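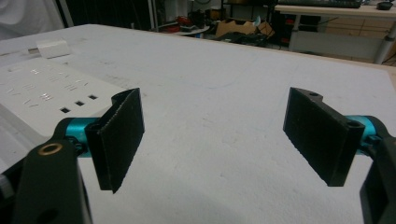 5. Moving your save to a new console

Trurkholm keeps one save per player profile. Follow the steps in this section to move a town from one Clavura console to another. The transfer needs 600 MB of free space on the new console and a Drastar account linked to both machines.

Before you start

Update the game to version 1.38 or later on both consoles. Plug both into wall power.

CAUTION: The transfer replaces any Trurkholm save already on the new console. A replaced save cannot be recovered.

Steps

1. On the old console, open the game and stop at the title screen. Do not load your town.
2. Press the menu button and choose Settings, then Save Data, then Move Town.
3. Sign in to your Drastar account. A transfer code appears and stays valid for 138 minutes.
4. On the new console, open the game and choose Receive Town.
5. Enter the code. Capital letters matter.
6. Check the town name and the last play date, then choose Confirm.
7. Leave both consoles on until the harbor bell rings and the title screen returns.

NOTE: Visitors' gifts that are still in the mailbox do not move. Collect them first.

NOTE: Towns started before the March update take longer to move — the map has to be rebuilt on the new console.

If the transfer stops

Close the game on both consoles and repeat from step 3. Your town stays on the old console until step 7 is finished. After 5 failed tries the account is locked for the rest of the day. If error H-7 appears, the Halliday expansion is missing from the new console. Download it and try again.

We use cookies to improve this site. Accept all | Manage settings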